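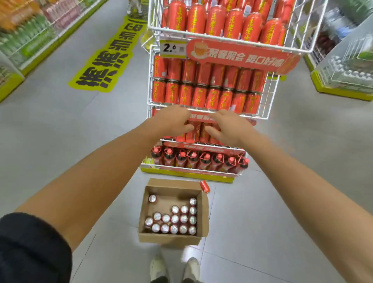

The owner of Wandeck Cat Boarding has been looking after other people's cats for 14 years, and she still gets a little nervous on drop-off mornings. "Not for me, for the owners," she told me over coffee in her kitchen in Uvdale, with a gray tabby asleep on the mail. "The cat usually has a hiding spot picked out in ten minutes. It's the people who sit in the car for a while."

We had met to talk about what to do with an older cat when you go on vacation, a subject I have worried over plenty myself, and she had a lot to say about it (we let two pots go cold). Her first piece of advice is to come for a visit well before you travel. She likes owners to bring the cat for one night in April if they are planning a summer trip, and to send along a blanket that hasn't been washed. "Please don't wash it! Everyone wants to send it clean and smelling like flowers, and the cat wants it to smell like your couch."

She has 11 rooms and won't add more, although she gets asked every spring. Each has a shelf by the window and a ramp for the ones who don't jump so well anymore. One regular, a big orange fellow named Swai, is 17 and comes with his own step stool and a page and a half of typed notes. "I read every word," she said. "He gets his pills in a bit of soft cheese, and he likes the radio on low. If it's in the notes, it happens."

Food was the part where she really got going. She asks owners to pack what the cat already eats, plus a few extra days' worth in case a flight gets canceled, and she would much prefer that nobody switch brands the week before. A cat who skips one supper doesn't alarm her. A cat who hasn't eaten by the next evening gets a call to the owner and then to the vet over in Grinis, and she wants that permission in writing at drop-off.

And the daily photo? She laughed at that one. "I send one at supper time. Some people write back to the cat, whole letters, and I do read them out loud. Swai got one last week that was mostly about the neighbor's new fence."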